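The Bottom Drawer Is the Wrong Place for Fruit

Skenico, Opinion

Most small offices own a low drawer cabinet that was bought for paper and now holds lunch. Ours is two drawers high, stands beside a desk in the Hirnside building, and has carried more snacks than files for as long as I have worked there. I have come to think that the food should stay and that the lower drawer should be kept out of it.

The argument starts with the top surface. A flat top at knee height collects whatever a person is holding when the phone rings. Chips and a can of soda are normal occupants. They are sealed, they keep, and they are visible to the person who put them down. A piece of fruit is different in all three respects once it goes into a drawer, and fruit does tend to go into the drawer, because it rolls.
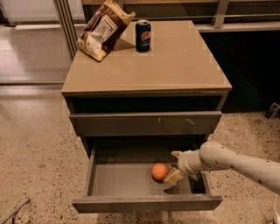 STORAGE AND FURNITURE

An orange in a shallow drawer has the whole floor of the drawer to travel across. Each pull sends it toward the back and each push sends it toward the front panel. The impact is minor, but it is repeated, and citrus peel bruises without showing much on the outside. A person who opens the drawer 3 times a day gives the fruit six knocks. By Sunday it has a soft side.

The second problem is air. A closed drawer has little circulation, and a soft spot on an orange turns to mold faster in still air than on an open surface. The smell then enters whatever else is kept there. I once lost a box of envelopes this way. They were usable, but nobody wanted to lick them.

The usual defense of the lower drawer is that it is darker and cooler. It is darker. I measured the temperature in mine with a cheap kitchen thermometer through most of October and found a difference of 2 degrees Fahrenheit between the drawer and the cabinet top. That does not do much for an orange. A refrigerator does, and there is one down the hall.

Handleless fronts make matters worse. The style is popular with office suppliers, and the Fondmont catalog prices a comparable cabinet at $269, with a thin lip along the top of each drawer in place of a pull. The lip works well on an upper drawer. On a bottom drawer, the user has to bend and hook the fingers over an edge near the floor, and the drawer comes out in one hard tug. Paper tolerates this. Loose round objects do not.

There is also the matter of reach. Anything kept in the lowest drawer is retrieved by stooping, so it is retrieved less often. I accept that for tax records. Food that has to be eaten within the week belongs where the hand already goes.

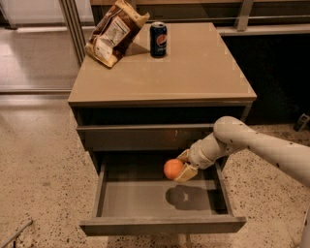 An orange over the open bottom drawer, with the chips on the cabinet top.

I have heard the reverse case from people who like a bare surface. Their view is that a cabinet top with a bag of chips on it looks untidy, and that everything edible should go below. I agree about the look. A crumpled bag improves no piece of furniture. But tidiness that depends on forgetting what you own is expensive, and the cost turns up as waste.

A workable arrangement needs one bowl. The bowl goes on top, toward the back, and holds the fruit. Sealed snacks go in the upper drawer, lying flat. Cans may stand on the surface if they are to be drunk the same day — otherwise they go to the refrigerator. The bottom drawer gets the things that are heavy, dry and seldom needed: spare cables, a stapler, the manual for the Sugiyama label printer. My own bowl came from a thrift store and has a chip in the rim. It has held oranges since the spring, and the bottom drawer now holds toner.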